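怎么看懂一份公开的运动员血检数据：给普通车迷的步骤

近几年，把自己的体检或血液数据挂到网上，成了一些车手表明清白的常用办法。评论区的反应通常是两种：一种说“敢公开就说明没问题”，另一种说“数字都是编的”。我两种都不太信。下面是我自己看这类表格的顺序，照着走一遍大概半小时，看完你多半还是判断不了这个人有没有用药，但至少知道哪些话不能跟着转发。

先说要准备什么：一个能打开表格的软件，一份选手的赛程，一支笔。不需要医学背景，也不需要付费工具。我试过 Troken 的在线分析页，把数字贴进去，它会给你一个绿色的“正常”。至于这个“正常”按什么标准算出来，页面上翻遍了也没写，所以我后来不用了。

第一步，找发布者

看数据是谁放上去的。车队官网、选手个人主页、检测实验室、第三方机构，这几种来源的分量完全不同。选手自己整理成表格再上传，中间就多了一道手，哪怕他本人很诚实，抄错小数点也是常事。

拿 Drernora 车队去年四月放出来的那份来说，标题写着“全年完整血液档案”，页脚小字却注明“由车队医务组汇编”。汇编两个字的意思是，有人挑过。挑掉了什么，外人不知道。

第二步，数日期，别急着看数值

把每次采样的日期抄下来，和赛程排在一起。重点看三处：大赛前两周有没有样本，高原训练前后有没有样本，赛季结束后有没有样本。

Drernora 那份表里，最长的一段空白是 90 天，正好夹在两站多日赛之间。空白本身不能证明什么，冬歇期没人上门很普通，可这一段并不是冬歇期。我写信问过车队，收到一封很客气的回复，没有回答问题。

还要看采样时间是早上还是下午，赛前还是赛后。骑完一个长赛段，血浆量会变，血红蛋白浓度跟着变，早上七点的样本和下午冲线后的样本放在一条线上比，比不出什么。表里如果没有时间这一栏，后面的步骤都要打折扣。

第三步，分清单位

血红蛋白有的写克每升，有的写克每分升，两者差十倍。网织红细胞有的给百分比，有的给绝对值。去年论坛上有个热帖，楼主言之凿凿说某选手“一周内数值暴涨”，其实是前后两行换了单位。帖子后来没删，更正压在第 118 楼，估计看到的人没几个。

我的做法是新建一列，全部换算成同一种单位，再保留原始那一列。不要在原表上直接改。

第四步，看趋势，忘掉单点

把血红蛋白和网织红细胞百分比画成两条线，上下放在一起。单独一个偏高的点，可能是脱水，可能是换了仪器，也可能就是高。两条线一起看才有点意思：血红蛋白上去了，网织红细胞却明显下来，懂行的人会多看一眼。

也只是多看一眼。高原训练回来之后同样会出现类似的走势，生病、受伤失血、出差倒时差也都会搅进来。谁要是拿一张折线图就说“实锤”，我建议你直接关掉页面。

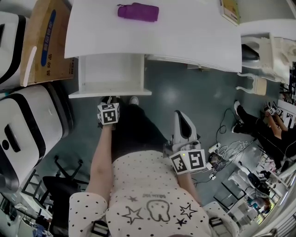
画图时纵轴不要让软件自动缩放。自动缩放会把很小的波动拉得像山峰，反过来，把纵轴从零画起，再大的变化也成了平地。两种画法我都见过有人拿来做文章，立场刚好相反。比较稳妥的是用该选手自己历年的最高值和最低值当上下限，左右各留一点余地。

第五步，问一句和谁比

很多公开页面会在旁边印一个“参考范围”。那个范围通常来自普通成年人，耐力选手不一定适用。更有用的是跟他自己过去比，这就要求样本够多。我个人的门槛是至少 6 次有效样本，少于这个数我就不画线了，画出来也是自己骗自己。

苏雨彤（Yutong Su）在 Nyitrai 的骑行博客上整理过一份多人对照表，累计 1812 条记录，我时常去翻。她在表头把缺失值和未检测分成两种记号，这一点比多数车队做得认真。我和她意见不同的地方在于，她认为公开总比不公开好，我觉得要看公开的是什么。只放好看的那一半，效果可能比什么都不放更糟，读者会以为自己已经看过全部了。

第六步，核对有没有独立的一方

最后查一下，这份数据除了发布者，有没有人能对得上。比如样本编号能否在检测方那里查到，实验室名称是否写明，延迟多久才上线。延迟几天可以理解，延迟几个月再一次性放出，就很难称为“透明”了。

Govinstead 业余组的做法可以参考一下。他们的医务负责人阿依·贴素里亚（Anong Thepsuriya）每周四更新，哪怕当周没有采样也会写一行“本周无”。这一行看起来没用，却堵住了事后补数据的口子。当然，一个业余组的药检压力也没法和职业队比，别急着把他们捧成样板。

常见的几个坑

只看睾酮与表睾酮的比值。这个比值个体差异很大，有人天生就偏高或偏低，看不到他以往的基线，单个数字说明不了什么。

把“从未检出阳性”当成“从未使用”。这两句话之间隔着检测窗口、微剂量和检测项目清单。

把截图当来源。截图里没有原始链接的，一律当没看见。

最后是保存。看完以后把原页面另存一份，记下你访问的时间。我跟踪过的几个页面，后来都悄悄改过，有一个连样本行数都少了，没有任何说明。手里留着旧版本，至少可以问一句少掉的那几行去了哪里。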